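CHAPTER 2

A Bowl of Fruit and Where to Put It

Most textbooks on the household begin in the kitchen, on the grounds that the kitchen is where the household keeps its food. Anyone who has lived in one knows better. Food travels. It goes upstairs on trays and in dressing-gown pockets, it spends the night on windowsills, and some of it is eaten by people who are lying down. This chapter is about fruit, which travels more than most.

In Chapter 1 we looked at objects that have a place and are usually in it: coats, kettles, the big scissors in households with unusual self-control. Fruit is a harder case. It has a place, the bowl, which almost everybody owns and almost everybody thinks of as correct. But the bowl has no place of its own. It sits on the table until the table is wanted for eating, then on the worktop until the worktop is wanted for cooking, and from there it may go anywhere. When Thibault Carré kept his well-known diary of a single fruit bowl in the town of Bresthorpe, he found it in the bath on his second morning. He had put it there himself.

2.1 The bowl as a promise

A household buys fruit with one set of people in mind and eats it with another. The people doing the buying are going to have an apple at eleven and a pear after supper. The people doing the eating have found the biscuits. The bowl stands between the two parties and takes the blame.

Carré called this the bowl's "standing order". Fruit goes in at the top, the good ones are picked out, and the one that was already a bit soft stays at the bottom and gets a fresh layer of neighbours every week. In his diary a certain lemon outlasts three bunches of bananas and a houseguest. He was fond of it by the end and the entry for its removal, in May, is longer than the one for his sister's wedding.

You may wish to look in your own bowl before reading on. Move the top layer. Whatever you find, make a note of it, and then for goodness' sake take it out to the compost.

2.2 What counts as fruit

The question sounds like one for a botanist, and botanists are happy to answer it, at length, at parties. A tomato is a fruit. So is a cucumber, and so is a pumpkin. Few homes are run on these lines. In the home, fruit is what goes in the fruit bowl, and a good deal of quiet feeling surrounds the matter of what may join it.

Apples, oranges and mandarins are always let in. Bananas are let in but resented, being the wrong shape and a bad influence on the rest (ripe bananas give off a gas that hurries their neighbours along). Lemons are let in as decoration. Grapes are let in if there is nobody from the older generation present, who will want them in a dish of their own. Avocados go in hard and come out brown, with an afternoon in between when they were ready and you were at work.

The tomato is the test. Some people keep tomatoes in the fridge and some would sooner keep their shoes there. Of those who leave tomatoes out, some put them in the bowl with the apples and some line them up on the sill, where they can be watched. The Kwok household, which we shall meet again in Chapter 5 over the question of the second-best tea towels, had a tomato plate. It was used for nothing else. When a visitor put a plum on it the plum was moved without a word, and the visitor was given the small towel.

The point for the student is that sorting is never only about the things being sorted. Ask people to put a mixed heap of fruit in order and they will do it by size, by colour, by what needs eating first, or by who in the family likes what. They will all believe that theirs is the plain, ordinary way and that the others are showing off.

2.3 The cloth

Put a piece of fruit down on bare wood and it is litter. Put it on a cloth and it is an arrangement. This is an old trick and painters have lived off it for centuries, but it works just as well for people with no talent at all.

A cloth does three jobs, of which the first is to keep juice off whatever is underneath. The second is to mark out a patch of ground: inside the edge is the fruit, outside the edge is the rest of your life. The third job is harder to name. A cloth says that somebody meant it. An apple on the stairs has been dropped. An apple on a cloth on the stairs is a little alarming, but it has certainly been put there.

Cloths with fruit printed on them deserve a word of their own. They are made all over the world, sold in great numbers, and given as presents to people who are known to own a table. Put real fruit on printed fruit and you have a small puzzle for anyone glancing over without their glasses. Carré, who disliked printed cloths and owned seven, claimed to have reached twice for the same painted cherry. The printed fruit is always in better condition than the real. It is cut open at its best moment and it stays there, and by the end of the week the comparison can be hurtful.

2.4 The bed as a table

We come now to the piece of furniture that other textbooks leave out.

A bed is the largest flat surface in most homes. In a small flat it may be the only one not already holding a printer. People pack suitcases on it, fold washing on it, wrap presents on it, lay out the parts of a bookcase on it and discover that there is one peg too few. It is soft, so nothing breaks. It is the right height for a person kneeling on the floor, and nearly the right height for a person standing, as the small of the back will report.

It is also, for anything round, a landscape. A duvet has hills and valleys, and a quilted one has lanes as well. A mandarin put down near a knee will roll towards the knee. An orange put down near a dent will join whatever is in the dent, and if the person in charge then sits on the edge of the mattress, the whole collection sets off at once. Smooth, heavy things like phones lie where they are put until they are needed, and are then found under a fold.

For this reason the bowl matters more on a bed than on a table. On a table it is a container. On a bed it is a harbour. Students who try the exercises below will notice how soon they begin to use its rim, its weight and its habit of sinking slightly, and how much they come to dislike whichever fruit will not stay in.

There is some etiquette to all this. The fruit should be washed and dried before it comes upstairs. The cloth should go between the fruit and the duvet, and not in a heap by the pillow where you meant to unfold it. Nothing that has been cut should come anywhere near the bed, and a peach should be treated as already cut. Duvet covers with a large, busy pattern forgive a good deal, and this may explain how many of them there are.

2.5 Picking things up

One last matter before the exercises. We speak of "putting things away" as though it were all in the putting. Half of it is in the picking up, and fruit shows this very well.

An apple can be gripped any old how. An orange has a skin made for rough treatment. A ripe tomato must be held firmly enough not to fall and gently enough not to be soup, and the gap between the two is narrow and changes by the day. Watch a stallholder fill a bag: the apples are poured, the tomatoes are placed, and they go in last. No one ever seems to have taught the stallholder this. It was learned from the first bag that was done the other way round.

The same care is needed at the bowl end. Fruit let go from a height bruises where you cannot see it, and the bruise turns up days later, facing the guests. Lower the thing until it touches, then let go. It takes a moment longer. The old Corkow market rhyme puts it more sternly, but it does not survive being said in front of a class.

Exercises

1. Keep a diary of one fruit bowl for 28 days. Write down where the bowl is each morning, and what is in the bottom layer. Do not interfere, except on grounds of public health.

2. Ask three people from different households to sort the same mixed heap of fruit. Ask each of them why they did it that way. Then tell each of them how the other two did it, and write down what their faces do.

3. Lay a cloth on a made bed and set out a bowl and some loose fruit. Move the loose fruit into the bowl without kneeling on the mattress. Repeat, kneeling on the mattress.

4. Does a tomato belong in the bowl? Answer in no more than 30 words. Longer answers will be taken as a sign of a troubled home.

Further reading for this chapter is listed with that for Chapter 3, where it does not really belong either.

Nusamus Schools Editions | Enquiries to the Home Studies desk, PO Box 1160, Bresthorpe | © Nusamus. All rights reserved. | Back to top

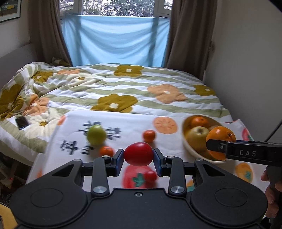 Fig. 2.1 A green apple and two mandarins on a printed cloth, a tomato held in a gripper above, with the bed as table.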